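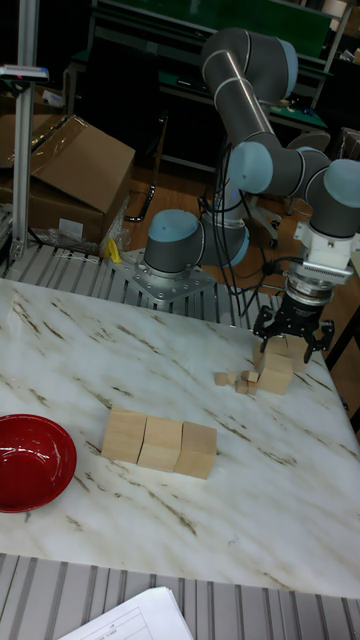
Blocks: Notes for the evening talk
Speaker: Sarahí Zavala
Jan 25, 2024

(Wait for the coffee line to thin out. Start anyway if it doesn't.)

Opening

Good evening. I sell wooden cubes. I have a small shop called Trultari, and if you take away the website and the nice labels, what's left is a woman with a saw cutting sticks into short pieces and asking for money.

(Pause. If they laugh, go on. If they don't, go on faster.)

Yasuo Kubo asked me to speak because last October's talk was on estate taxes and he felt people wanted something lighter. A wooden cube is pretty light. The two-inch ones in basswood, anyway. The maple ones you notice when they land on your foot.

I have 20 minutes and one subject. I'm going to talk about what makes a plain block a good block, what goes wrong with them, and what to put them on. That last part takes up more time than you'd think, and it's where I get letters.

Part 1. Why plain

Hold up the cube from my left pocket. Not the right pocket, that's the bad one for later.

No letters, no numbers, no duck. I get asked for the duck a lot. Somebody's grandmother wants a duck on each face, and I say I can do that, and then I quote her a price, and the duck goes away.

A plain cube can be a loaf of bread at ten in the morning and a bus at eleven. Put a duck on it and it's a duck all day. Parents tell me their kid "doesn't do anything" with plain blocks. I ask what they've seen the kid do, and they say, well, she just lines them up. Three in a row, edges touching. Then she looks at it. Then she moves the end one a hair.

I do that for a living. It's called quality control.

Lining up comes before stacking for most kids I've watched, and some never lose the taste for it. I have a brother-in-law who does it with sugar packets. A row on a slight slant is fine, too. Do not reach over and straighten it. I've seen grown men do this at my booth, to a child, at a craft fair, and then wonder why the child is screaming.

Part 2. Size

Big ones and tiny ones. People want to know if they can mix them. You can. I recommend it.

The bigger cubes do the structural work. The tiny ones do everything else: they're peas, they're passengers, they're the reason for the vacuum cleaner. My first batch of tiny ones was 3,000 pieces, cut by me, sanded by me, in a garage with one space heater. I thought this would last two years. Gaber, who runs the toy store on the corner by the bank, took most of them in one afternoon and called the next week for more. I still find them in my boots.

SAY THIS CLEARLY, don't joke over it: tiny cubes are not for children who put things in their mouths. It's on the label, it's on the website, I say it at the booth. If you have a baby and a five-year-old, the small ones live on a high shelf and come down when the baby's asleep.

(Okay, back to being cheerful.)

Part 3. Edges

Pass around the two samples. Ask for them back. Last time I got one back.

A block right off the saw has a crisp edge. It photographs beautifully. It also dents the first time it meets a floor, and it can leave a splinter. So you ease the edge, a couple of passes with fine paper, just enough that your thumb stops complaining. Too much and you've made a bar of soap, and soap doesn't stack.

This is the bad cube, right pocket. It's from my first year. Set it on the lectern and let it rock. It is a cube in the sense that it has six sides. I gave it to Yasuo to stack and he got one other block on top of it and took a bow, and then we all heard it hit the floor.

If your stack leans, check the bottom block. It's always tempting to blame the top one.

Part 4. What you put them on

The letters. I've had 208 emails since I put the contact form up, and I went through them for this talk, and I can report that the thing people most want to discuss is tables.

Carpet: no. You can build on carpet the way you can write on a moving train.

Bare wood floor: good, loud. Ask the downstairs neighbors, or rather don't.

A smooth white top, marble or something with a marble pattern: very good for building, because it's flat and hard. The pale wood looks lovely against it. A dropped block sounds like a gunshot and if it's real stone the block loses. Also, children will try to follow the veins. They'll line cubes up along a gray streak and announce that it's a river. Let them have the river.

Glass: I don't want to talk about glass.

Part 5. Cleaning up

Use a bowl. I used to sell a fitted box with a sliding lid, made with a nice man at Brerkaten, and every cube had to go back in a certain way or the lid wouldn't close. We sold two. One was to my mother.

A wide, shallow bowl is better in all ways. You can see what's in it. You can tip it. Any color will do, though I'm partial to red, as it's hard to lose under a couch. Keep it at the end of the table while the building's going on and things drift into it by themselves.

Washing: damp cloth, then let them air out. Do not soak them. Do not put them in the dishwasher. I have an email about the dishwasher, with a photo, and I could show it but there are people here who've just eaten.

Finish: mine are bare, or a wipe of beeswax if you ask. Rovik in the lumber yard thinks I should varnish them and has thought so, out loud, for years.

Questions I'll probably get

Do I make spheres. No.

Do I ship. Yes, and the postage will upset you.

What wood. Basswood for light ones, maple for heavy ones, and whatever Rovik has in the back when I'm short.

Will I do the duck. See me after. Bring your checkbook.

(Collect samples. Count them at the door. Give Yasuo back his microphone.)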